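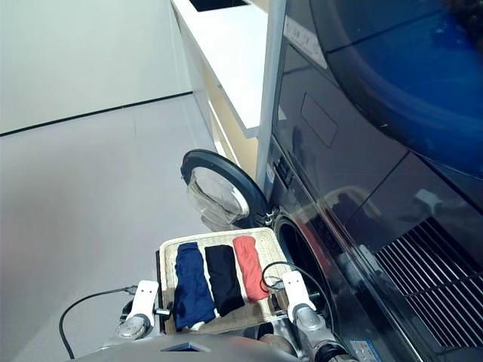 The third pair of gripper fingers came from Villanueva in a padded envelope. Mwangi Nyaga signed for it and put the two bags on Soledad Echevarría's desk.

"Hard white or soft black," he said. "Cundenlow wants one answer for the whole order."

"How big is the order?"

"400 pairs."

She had been on laundry for 14 days. She opened her notebook and wrote December 26, 2019 at the top of a clean page.

"Start with the blue one," she said. "It's slippery."

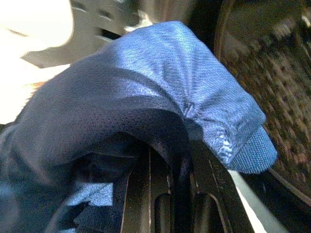 Blue garment, wrist view.

She watched the wrist feed with her chin on her hand. The lining worried her more than the knit did. A finger could catch in mesh and the controller would call it a good grip. Plirkard's software only knew force. It had no opinion about holes.

"Write down lining," she said.

Mwangi wrote it down. He had wanted the Plirkard controller in August, and he had argued for it in front of everyone, so he wrote it small.

They moved on to the red one. Soledad kept a finger on the stop button. 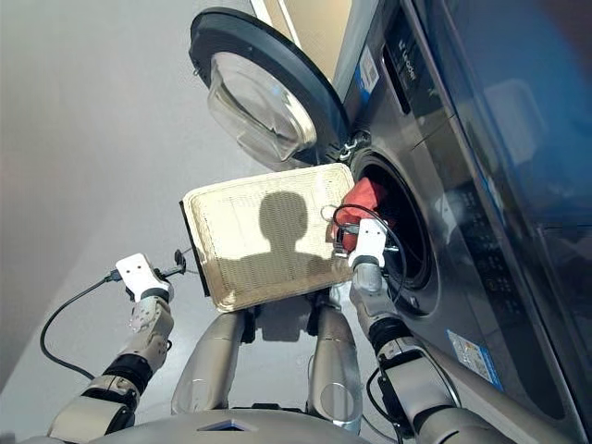

"You could let it run," Mwangi said.

"I could."

"Brusilwood lets theirs run all night."

"Brusilwood buys new washers."

He pulled a chair over and sat down next to her. The tray was his idea, and he cared about it. With a tray, one arm could hold and the other could work, and the fingers had to be good at both jobs.
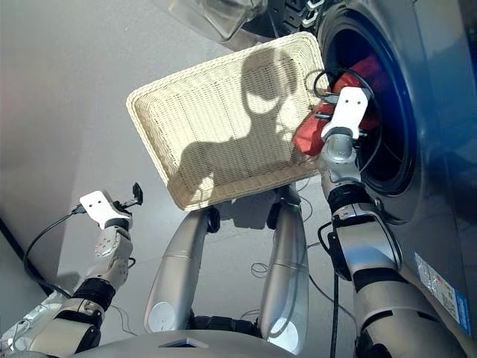 Right gripper on the red cloth, left gripper open.

"Seven out of ten for holding," Soledad said. "Cloth, I don't know yet."

"They'll ask for a number."

"Then they can wait for one."

She turned the page and asked him to set it up again.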